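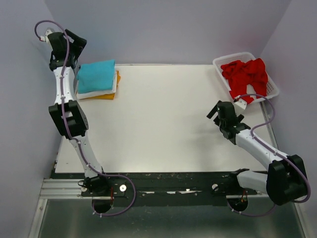 About the Flitmont Robotics Club

We're the after-school robotics club at Flitmont, and we are teaching two arms to fold laundry! Anyone from ninth grade up can join. You don't need to know how to code and you don't need to have built anything before. Plenty of our members walked in because a friend was already in the room, and stayed for the rest of the year.

The club started with 4 students and a shelf of donated parts in the back of the science wing. These days we have 30 members and a room of our own, which we share with the recycling bins until somebody finds them another home. Toshio Nakajima and Evangelia Liapis run the sessions between them. Toshio looks after the wiring bench and the tools, Evangelia takes the programming side, and both of them will happily drop what they're doing to look at a cable that keeps snagging.

What we're working on

Our big project this year is called Zolholm (it was the only name that got through the vote without an argument). Zolholm is a two-arm laundry station. The goal sounds simple: take a garment or a towel, spread it out, fold it, and put it on a stack. Cloth is a wonderful thing to practice on, though, and a maddening one. A block stays the shape you left it. A shirt lands differently every time you let go of it, and the hem you wanted to grab is under everything else.

Members work in pairs. One person guides the arms through a fold, the other keeps the log and resets the table, and then they switch. Every try gets a line in the log, including the bad ones — we learn a lot from those. The log stood at 562 tries when we stopped for the February break, and the younger pairs have been racing to add to it ever since.

Close-up work is where most of the fun is. Getting two stiff fingers to take hold of a soft edge, one layer and no more, can fill a whole afternoon. 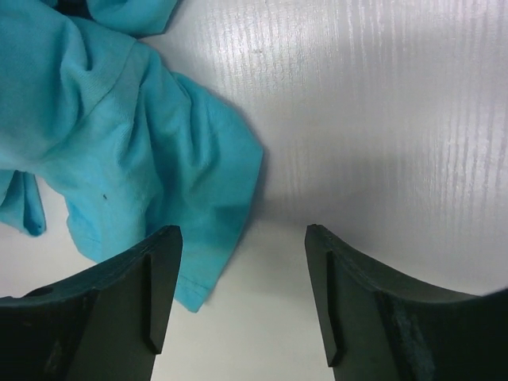

Thịnh Huỳnh: I spent my first month thinking the folding was the hard part, and it's the picking up! Once you have a good corner the rest goes pretty well. I've started looking for corners when I do my own laundry at home, and my mom thinks it's great.

We hear that kind of thing a lot, and we love it.

Showing our work

Each spring we take part in the Haltik Student Showcase, where clubs set up their projects and let visitors ask anything they like. Jessie Buchanan and Ishbel Laing are leading our table this time and are already deep in poster drafts. If you have opinions about fonts, go find them.

Coming along

We meet after the last bell and wrap up by 5:30. Families are welcome to look in during the final half hour. Wear shoes that cover your toes, tie back long hair, and bring a snack. Old towels and T-shirts are always welcome too — clean ones, please, any color.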